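Cell Minder (part-time), two-arm workcell - Altley
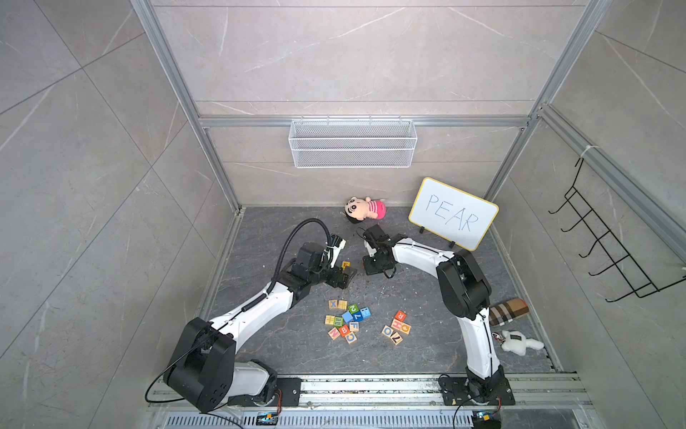 Do I need an engineering degree to look after a robot cell?

A trade background, a stint in a repair shop or a few years of keeping old farm gear alive will do nicely. What counts is that you can follow a written procedure, use a torque wrench without being asked twice and write down what you did in words another person can read.

Share (14) | Print this page | E-mail this job to a friend

Nakier runs a small tabletop cell in Altley with two arms bolted to a common rail. The current task has the arms spelling words out of wooden alphabet blocks, copied off a little whiteboard. Yes, you will be asked about this at parties. The word on the board at the moment is PEAR, and there are more blocks on the floor than a pear needs, so the arms have to choose.

The job is to keep the cell fit to run. You won't be programming it. The people who program it are next door and will be pleased to tell you that the trouble is mechanical. Some of the time they'll be right.

What you'll be doing

Start of shift, 8 a.m.: walk around the cell before power goes on. Check the base bolts on both arms against the paint marks. Look over the cable on the left arm, the corrugated one that loops up and over to the gripper, and flex it by hand where it bends hardest. If the jacket has started to whiten or split, it gets changed that day. We have tried "keeping an eye on it" and do not recommend the method.

Grippers: clean the fingertips, check that the two fingers close parallel, and swap the tips every 1,000 cycles or when they look sorry for themselves, whichever comes first. The two grippers work close together in the middle of the floor, and after any knock you'll rerun the clearance check before anything moves at speed.

Boards and wiring: there's a small circuit board at the front below each base. Dust them, reseat the connectors and look for thin wires that have wandered to where an arm could find them. Cable ties are in the second drawer. There are always fewer than you remember.

Resetting the floor: blocks back out, whiteboard wiped and relettered in capitals, soft toys and the plaid pouch put where the run sheet says. The run sheet is specific. A plush toy lying ten centimetres from its mark has cost us an afternoon, and the discussion afterwards cost us another.

Repairs: you'll swap joints as whole units and send the old ones to Tedesco, our service agent, who have the jigs for them. A joint swap takes nearly 5 hours the first time, including the recalibration and the bit where you find the washer. Training is on a spare arm on the bench, with no audience.

What we're after

- Steady hands and decent close-up eyesight, glasses fine
- Comfort with lockout procedure, and no urge to reach in "just for a sec"
- Some experience with small fasteners, connectors and a multimeter
- Legible handwriting (the whiteboard has to be read by a machine, and it is less forgiving than your mum)
- A tolerance for long quiet stretches followed by a bang

A Furka maintenance ticket is nice to have. We'll put you through it in your first month if you don't hold one.

Hours and conditions

Three shifts a week, 8 a.m. to 2 p.m., days by arrangement, plus one Sunday a month when the cell is stripped and cleaned properly. The Sunday is paid at the weekend rate and lunch is on us, though the choice of lunch has been criticised. The floor of the cell is marble-patterned and shows every speck of dust, so if you're the sort who can't leave a bench grubby you'll be very happy here, or very busy.

You'll be on your feet for about half of each shift. The workshop is ground level with parking at the rear. Safety glasses supplied; bring your own boots.

The role starts in June and runs for 14 months, with a fair chance of carrying on if the next project gets its money.

How to apply

Send a page about yourself and a second page describing something you've repaired: what was wrong, what you tried first and what fixed it. We're more interested in the second page. Photos welcome, and the thing doesn't have to be a robot. The best one last round concerned a bread slicer.

Shortlisted applicants will be asked in for an hour at the bench to strip and refit a gripper. There's tea.

Address applications to Cell Operations, Nakier, Altley, or hand them in at the front counter.

Comments (5)

Last updated: June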